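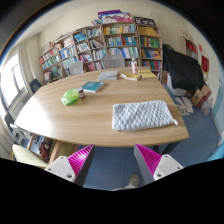

Is there any real difference between a $37 bocce set and a $200 one, if all you have is a lumpy backyard? I've been going around on this for two weeks and I'm starting to think the whole market is a con with a carry bag thrown in. The cheap one is the Gemmont, eight balls and a little target ball, "tournament style," whatever that is supposed to mean when no tournament is named. The expensive one is the Dralow. As far as I can tell from the listings, the Dralow gets you the same eight balls and a nicer bag, and I'm not paying for a bag. The blue-gray quilted pouch on the table already goes everywhere with me, and it can hold the target ball and a tape measure just fine. The big balls can ride in a milk crate.

What I'd like to hear is what the extra money goes to. Both listings say "solid resin." Both say "regulation," and neither one says whose regulation. The reviews are no help. Half of the Gemmont ones are people saying it came on time, and the Dralow ones all sound like the same cheerful uncle wrote them.

Our yard is crabgrass and clover on a slight slope toward the fence. Nobody in the family has played seriously. My father-in-law says he did, in Grodville, but he also says he was nearly a professional bowler. We'd play most weekends from May until it gets cold, and the set would live in an unheated shed all winter. I had a cheap croquet set in there that came out in spring with the paint peeling off the mallets, so I don't put a lot of faith in "all weather."

Please don't tell me you get what you pay for. I've paid plenty for things and not gotten it.

Illia Hordiienko
Posted Sunday, April 28, 2019

3 answers

Bautista Gallardo

I've owned a cheap set (not the Gemmont, but the same kind of thing) and I own a Dralow now, which I bought used from a man who was moving. I would not have paid full price and I still wouldn't.

"Solid resin" doesn't tell you a lot. Resin can be dense or not so dense, and a maker can mix filler into it and go on calling it resin. What you want to find out is the diameter and the weight of each ball. If a listing gives the weight of the whole box and leaves out the weight of a ball, I get suspicious, especially if the box weight includes the case and a measuring device. Write to the seller and ask for the two numbers. If they write back with a paragraph about family fun, you have learned something.

On grass like yours, size and weight do matter some. A small, light ball gets knocked sideways by every clump. Our first set hopped around so much that good throws and bad throws ended up in the same places. Kids loved it. The adults quit keeping score by July. The heavier balls plow through more of that and they stop closer to where you meant them to stop. They won't fix a slope, though, and I don't believe anyone who says their set "plays true on any surface." A ball rolls downhill no matter what it cost.

The other thing I noticed was roundness. Put each ball on a smooth floor and roll it slowly toward a wall. One of my cheap ones curved every single time, always the same one, and we all knew which color not to pick. I've done the same test on the Dralow balls and they go straight, or straight enough that I can't see it. Do this the day the box comes, while you can still send it back, whichever one you buy.

Paint is where I'd agree with you about the shed. On some sets the color goes all the way through and on some it's a coat on the outside. If you can see a chip in a customer photo, look at what color is under it. Mine spent a winter in the garage and by January the case zipper had rusted shut, but the balls came out fine. I cut the case open and threw it away, so you're right about bags.

As for whether it's worth $200: for a lumpy yard, no. I would look for something in between, or used. People buy these, play three times and put them in a yard sale. Bring a kitchen scale if you don't mind getting looked at.

Comment from Illia Hordiienko: I wrote to both. Gemmont sent me the box weight, which was already on the page. Dralow hasn't answered. The scale idea I like.

Comment from Bautista Gallardo: Box weight, there you go. Ask them once more and ask for "one ball, no packaging." Sometimes it's a person who just didn't read the message.

Amin

get the cheap one. its a lawn game you throw balls in the grass. we had a $29 set from the drugstore for years and the only thing that ever went wrong is we lost the little white one and used a lime. if your family likes it then spend money next year

Comment from Bautista Gallardo: I can't argue with this as much as I'd like to. The lime rots though.

Comment from Amin: you get a new lime

shedfullofstuff

I'm going to disagree with both of the others a little. Everybody talks about the balls and hardly anyone talks about the grass. Before you spend anything, mow the strip you plan to play on one notch lower than the rest and walk it. Pick up the sticks and stomp down whatever the moles did. I did that one Saturday with an old push mower and it changed our game more than the new set did, and I was pretty annoyed about that because the new set was my idea.

With the slope, play across it if the yard is wide enough. If you play straight down toward the fence, every throw ends up at the fence and the game turns into an argument about whether the fence counts. You could also play it both ways and call it strategy, like my brother-in-law does, but he only says that when he's winning.

I'd also watch the colors. A lot of sets use two greens, or a dark green and a black, and on clover in the evening you can't tell whose is whose without walking up. Red and yellow are easy. Same with the target ball: white is fine in the grass until the clover blooms and then you'll be hunting for it. Ours is orange now, with leftover spray paint, and it needs doing again every spring.

I don't know either of the brands you named and I don't trust "tournament style" any more than you do. I'd want to see a return policy in writing that covers balls that have been rolled on the ground. Some stores say unused only, and then how are you supposed to find out one of them is crooked?

Comment from Illia Hordiienko: The clover does bloom, and I hadn't thought of that. I walked the yard after supper and there's a dip by the maple I never noticed in six years of mowing. Holding off on buying until Dralow answers or the yard sales start, whichever comes first. My money is on the yard sales.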